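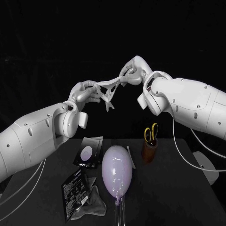 Youssra Ashour

I get a lot of mail about sharing a workbench with a robot, and most of it comes down to the same question: what are the house rules? So I finally typed mine up. They've been taped inside a cabinet door since last May, with plenty of scribbles on them, and half of them came from other people (thank you Gert Oosthuizen, who reads safety standards the way I read seed catalogs).

Clear the bench before you power anything up. I know, I'm the one with a balloon and packages and a cloth all over the table! What I mean is clear it of whatever the job doesn't need. Coffee, phone, the mail, your reading glasses. Everything that stays gets a spot, and I like the spots marked with tape so I can put things back the same way the next morning.

Scissors go in a cup, handles up, blades down. This was a rule in my kitchen long before it was a rule at the bench. A heavy cup is better than a light one, and a dab of museum putty underneath keeps it from tipping when an elbow catches it, yours or the machine's. If the arms aren't cutting anything today, I'd put the scissors in a drawer and be done with it.

Watch the cables. Give every cable enough slack for the arm's full reach, then move the arm through that reach at its slowest setting and look at where the slack ends up. A loop that hangs nicely when the arm is parked can drape itself across your work the minute the arm swings out. I use hook-and-loop straps, never zip ties, so I can shift them when the job changes. And please keep your own feet out of the loops.

Stretchy stuff gets its own rule. Anything thin that can be pulled tight between two hands can also let go of one of them, and then it snaps. Safety glasses on, face back, and no leaning in to see how it's going (I'm terrible about this one). Start with less pull than you think you need and go up a little at a time. Trim your expectations too: a twisted strip is a lot harder to handle than a flat one, so if it bunches up, stop, take it out and lay it flat again. Don't try to untangle it while the hands are still holding on.

If anybody in the house has a latex allergy, read the package before you open it. Keep the package, too. I write the date on mine with a paint marker and it stays with the job until the job is finished.

Stop button: within reach, on the side of your good hand, nothing in front of it. Hefin Gough taught me to press it once at the beginning of every session, before there's any reason to, and then reset and carry on. It takes 17 seconds and I've caught one loose plug that way. Everybody who comes into the room gets shown where it is, even if they're only bringing me a sandwich.

Hands in or arms moving, pick one. When I need to fix something in the middle of a job I stop the arms, wait for them to settle, say "going in" out loud, fix it, and say "out" when I'm clear. You feel silly for the first week. After that you miss it when a visitor doesn't do it.

Now the official side. ISO 10218 is the one for industrial robots, and ISO/TS 15066 covers people working next to them. They aren't written for a spare room and a folding chair, and I wouldn't pretend my cabinet door is a substitute. But the idea of doing a risk assessment works at any size. Mine is a single sheet: what could pinch, what could snap, what could fall, what I'm doing about each. I redo it whenever the job changes, even when it's only a new material.

A few small ones that never made it into a proper section:

Tie back hair, push up sleeves, take off rings and lanyards.

A dark matte bench top is kind to the eyes under a strong light. Wipe it with a damp cloth and let it dry.

Balloons like a soft place to sit, well away from points and sharp corners. Check packaging for stray staples while you're at it.

After 60 minutes I take a break whether I want one or not. I get sloppy and start skipping the "going in" part.

Kristýna Ondrejka wrote to ask whether she should let her kids help. Mine can sort supplies and read the checklist to me, and they stay on the other side of the tape line while the power's on. Next time I'll go through how I store the spare straps and putty, which has gotten a bit out of hand.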